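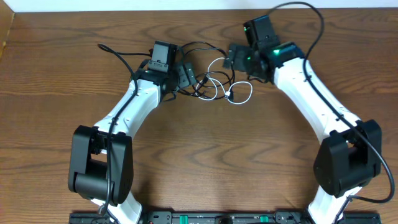 Photograph: Petance

Reading time: 3 minutes

Cable sorting still beyond most household machines, trial report finds

A trial of two-armed machines in domestic and stockroom tasks has concluded that the handling of loose cables remains among the hardest jobs that can be set for them. The findings were published in June by Petance, which ran the work at its premises in Jalirmont with support from the retail group Kneath.

The trial covered 505 attempts at everyday chores, including folding cloths, stacking tubs, placing goods on a shelf and separating charging cables that had become tangled. An attempt was counted as successful only if the task was finished without help from a member of staff.

On rigid items the machines performed well. Tubs and boxed goods were placed correctly in most cases, and the report describes the results as suitable for limited use on the shop floor. Cables were a different matter. The success rate for separating a tangle and laying each lead apart was 38 per cent, the lowest of any task in the trial.

The report attributes the difference to the nature of the material. A box keeps its shape when it is lifted. A cable changes shape along its whole length, and a pull on one loop may tighten another. Thin leads also cross over and under each other in ways that are hard to judge from a single viewpoint, particularly where several of the same colour lie together.
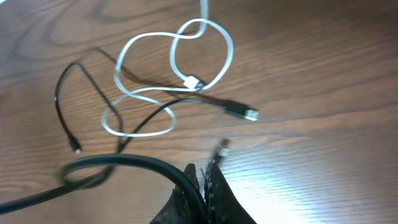
Glare was a further source of error. Polished tabletops, which are common in homes, reflect light from windows and ceiling lamps, and the report notes that the machines were more likely to misjudge the position of a lead when it lay close to a bright patch. Shadows caused similar difficulty, and in several attempts a shadow was treated as part of the cable itself.

Time was also measured. Each attempt at the cable task was limited to 60 seconds. Members of staff given the same task completed it well within the limit. The machines used most of the time allowed, including in attempts that were recorded as successful.

Kneath, which sells small electrical goods, had asked for the cable task to be included. The company stated that returned items often reach its stockrooms with their leads bundled together, and that sorting them takes up a considerable part of the working day. It has no present plans to introduce machines for this purpose, but will consider the matter again when a second round of results is available.

Petance described the outcome as a fair account of the present position. In a written statement the firm said that it did not expect a machine of this type to be offered for general household use in the near future, and that claims made elsewhere should be read with care. It added that tasks involving plugs had shown steady improvement, as the hard casing of a connector gives the fingers a firm place to hold.
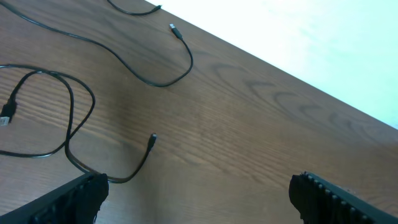

Black cables and USB plugs on the tabletop, with the gripper fingers at the bottom.

The second round will add longer leads and cloth bags. Zernholm, a maker of storage fittings, has agreed to supply trays and hooks so that the machines can be assessed on putting cables away as well as on separating them. Results will be published in the same form as the first report.

Comments (3)

drawerfullofleads
38 per cent is better than I manage with the box under our stairs.

M. from the stockroom
I do returns for a living and 60 seconds is generous for one bundle. The thin ones are the worst. Would like to know if they tried it with the twist ties still on.

pellwood
Does the report say what happens when it pulls too hard? I would not want one of these near my good headphones until that has been answered.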